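Ospina opens Phase II review of Milier's planned purchase of Ultitico

13 May 2026

The Ospina Competition Office has opened an in-depth review of the planned purchase of Ultitico by Milier. The first-phase review found that the deal could reduce competition in the supply of replacement parts and repair contracts for factory equipment.

Milier and Ultitico both sell to manufacturers in Ospina and in the neighboring Grirberg district. In the first phase, the Office sent questionnaires to 274 customers and competitors and received 189 replies. Many smaller customers said they ask for quotes from both companies before signing a repair contract, and that few other suppliers cover Grirberg.
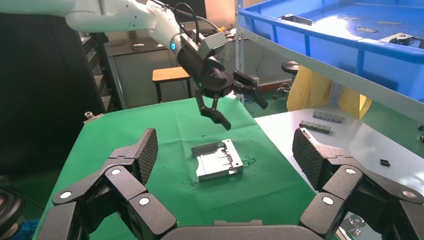 A white robotic arm with a two-finger gripper over a green-covered table.

According to the companies' own sales records, their combined share of repair contracts in Grirberg is 67 percent. The Office will look at whether new suppliers could enter the district quickly enough to keep prices in check. It will also study the terms on which independent repair shops buy parts from the two companies.

Milier offered to sell 7 service depots during the first phase. The Office did not accept the offer, as it left out the parts warehouse that serves those depots. The companies may submit a new offer at any time during the review.
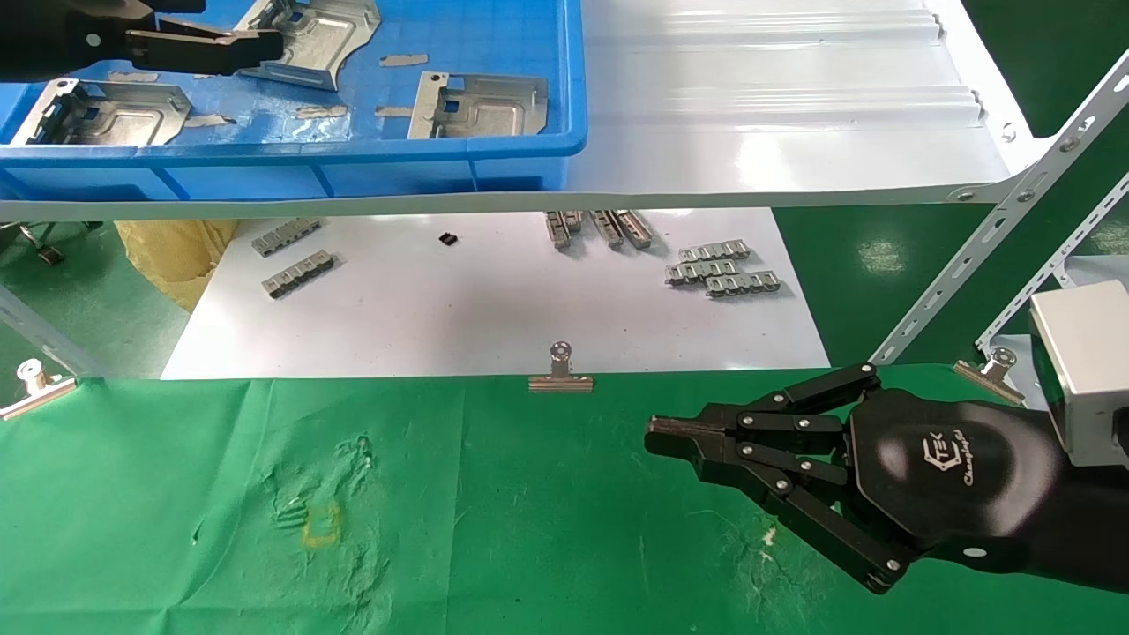

A black robotic hand over a green cloth.

Opening an in-depth review does not mean that the Office has reached a decision. The companies may not complete the deal while the review is under way. A final decision is due in November.

Customers, suppliers and other interested parties may send written comments to the Office's merger unit. Comments that contain business secrets should be sent with a second version that can be made public. The public version of the first-phase decision will be posted in the case register once confidential information has been removed.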